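Plelley Robot Writing Club

Home | Clubs | Projects | Contests | Glossary

April 2018, by Setareh Yazdani

The Plelley Robot Writing Club is a student robotics club that teaches robot arms to handle everyday classroom things, above all whiteboards. It meets in the old drafting room at Plelley High School and is best known for the Gorkell Board Challenge, a yearly contest in which an arm has to write, erase and tidy up without a human hand touching the board. Few school clubs have stuck with one odd little subject for so long, and the results are a delight to watch!

History

The club grew out of an after-school math group whose members wanted to see their own handwriting copied by a machine. Their first arm, built from hobby motors and named Kazemi, could hold a pen but had no way of knowing how hard it was pressing. It wore through felt tips at a terrific rate, and for most of its first season it drew only straight lines. The first letter the club counts as readable was a capital L, made in October of that season. Members still bring it up.

Kazemi was retired after 321 logged runs and sits on a shelf in the drafting room. Its replacement, Plovinis, is a heavier arm with a two-finger gripper and a camera at the wrist, which lets students work from what the gripper sees as well as from the joint readings. The switch changed the whole feel of the club. Students who had joined to solder found themselves labeling pictures, and several discovered they loved it.

Activities

Work falls into two strands, writing and handling. Writing covers letter shapes, pen pressure and the order of strokes. Capital letters come first, and A is a favorite early target: the two long strokes ought to meet at the top, and getting them to do so takes patience (a small error in the angle of the board is enough to pull them apart). Curved letters such as S and G wait until spring.

Handling covers everything around the writing: picking up a marker, moving an eraser, shifting a case or a box that is in the way, and turning the board itself. Frames and corners get a lot of attention here. A thin metal rail is a good place to grip, but the fingers must come down on both sides of it without scraping the writing surface, and shiny rails can confuse a camera badly.

Each run is steered by a student driver while a second student keeps the log. By the end of last season the log held 1,212 entries, almost 700 of them handling runs. Drivers trade places often, and the club likes beginners at the controls early, usually in their first meeting.

The Gorkell Board Challenge

The challenge is open to teams from any school in the county. Each team has 12 minutes to write a word chosen by the judges, erase it, and return every tool to its tray. Points are given for neat letters and clean erasing, and lost for dropped tools. A bonus goes to the team whose word can be read by a first grader at the back of the room, which brings out the loudest cheering of the day!
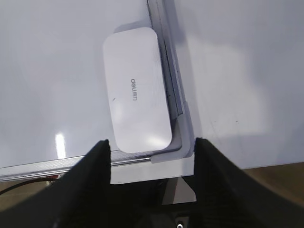
Wrist camera view, open gripper near the board frame

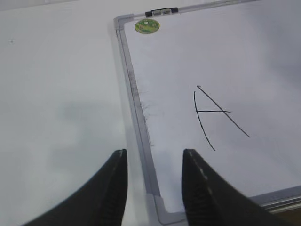 Do students need to know programming before they join?

Most members start with none. New students learn to drive the arm and keep the log first, and pick up programming later from older members, beginning with short scripts that replay a single pen stroke.

Related articles
Gorkell Board Challenge: rules and scoring
Kazemi (robot arm)
Plovinis (robot arm)
Pen plotters in schools
Stroke order in machine handwriting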